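Print this page | E-mail this page

About Gerora

Gerora writes house rules for people who work with robots. If that sounds like the least glamorous corner of the business, we can only agree. Our founders tried building the machines first, at a workshop in Jalham, and discovered that they were better at arguing over how a thing should be done than at doing it. There is a living in that, as it happens.

Our first set of rules ran to 106 pages and was read by the two people who wrote it. The present one has 16 pages and we are still trying to lose a few. It covers tabletop handling work with hand-held grippers: how the table is laid, how the operator holds the tool, what gets written down and who is allowed to change their mind afterwards. 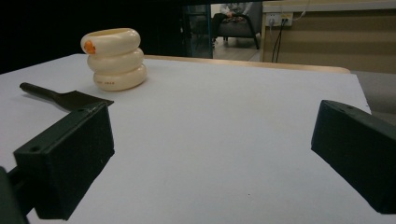
Most of it is housekeeping. Clear the table of everything the task doesn't call for, mugs above all. Agree on what each object is called before anyone starts, or you will end up with one pot under four names and a long afternoon putting it right. Write the task as a plain sentence that a visitor could follow. "Put the stick in the pot" is a good one. We once received a version of it that filled half a page and had a footnote.

How we work

We don't publish a rule until we've tried to live with it. Every draft goes to the bench for 950 runs, in which our own staff follow it to the letter, including the parts they objected to in the meeting. A good many rules die there. The one about standing on the left was much admired on paper.
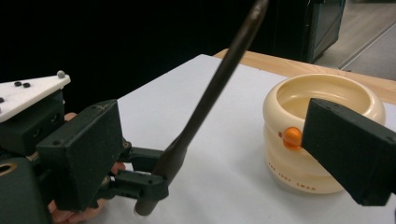
Bench work with the hand-held grippers and the Jolly Swan pot.

Small objects with awkward shapes earn their keep with us. A plain block forgives nearly anything. A pot with a thick rim and a narrow base will show up a vague instruction by lunchtime.

The house rules, short form

There are 7, and clients are welcome to pin them up.

1. One task, one sentence, agreed before the first run.

2. Only what the task needs goes on the table.

3. Open the fingers fully between runs and look at them. 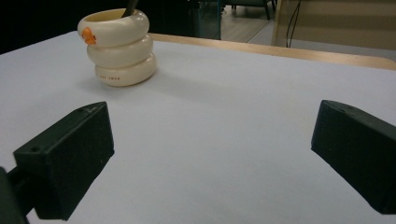 4. A failed run is kept and marked as failed. Do not tidy it away.

5. Keep cables clear of the hands and off the working surface.

6. Nobody changes the layout alone, however obvious the improvement.

7. Stop when you're tired. You will not be the one who notices, so your colleague may stop you.

Rule 4 causes the most trouble. People like a clean record, and we have had letters. It stays. 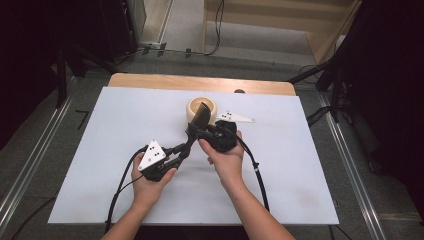 Both hands on the gripper, bowl on the board.

Who uses them

Our longest-standing client is Szűcs, a small maker of handling equipment, who adopted the rules in full and then sent us eleven corrections. We took nine. Prarska, a training school, teaches the short form to its new starters every May and reports that rule 2 is the first to be broken, generally with a sandwich.

We don't certify anybody and we don't hand out badges. If you would like a copy of the full rules, write to the Jalham office and say what sort of work you do. Complaints about the wording go to the same address and are answered first.

Print this page | E-mail this page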